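Right, a thread about whether a machine can do my chores yet, because my sister-in-law's birthday money is burning a hole in my pocket and I've spent all week reading about home robots instead of doing the washing up.

First up, the Zilteno. £2199! For something that folds towels (only towels, and only if you hand them over one at a time). I can fold a towel for nothing, badly, while watching telly.

What I really want is a thing that puts the shopping away. Tins, fine, I believe a machine can do tins. Eggs are my test. If it can be trusted with eggs it can have a key to the house.
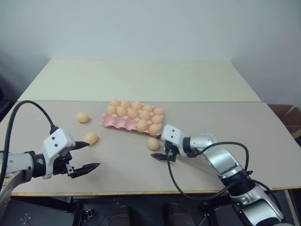
And I don't mean one egg in a lab, once, with everybody clapping. I mean a full tray, every week, in the farm shop at Pindside where I do 3 mornings. We box them by hand and I still crack one now and then (sorry, boss).

The Skollmont people told me on the phone that theirs does 87 an hour. I asked 87 what and they said "items". A sock is an item!!

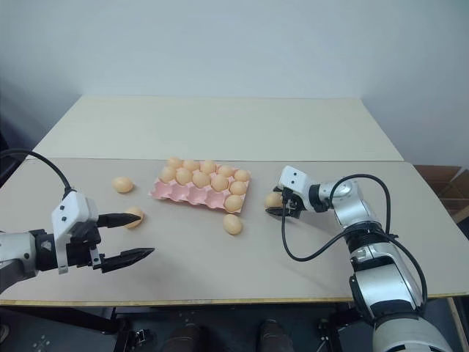
Speed is the bit people argue with me about, and I'm really not fussed. Slow is fine if I'm in the other room with a cuppa. I care about the fiddly stuff, like eggs that aren't sitting nicely in a row. Look at the four loose on the table there, one of them right at the tip of the right-hand gripper, and those fingers are black gripper things, nothing like my own thumb. Gives me the wobbles just looking at it.

So where I've got to: hoovering yes, towels sort of, eggs I'd want to stand and watch for a good long while first.

Somebody's asked about the Chiriac one. Haven't tried it, the waiting list goes to October. Will report back if they ever ring me.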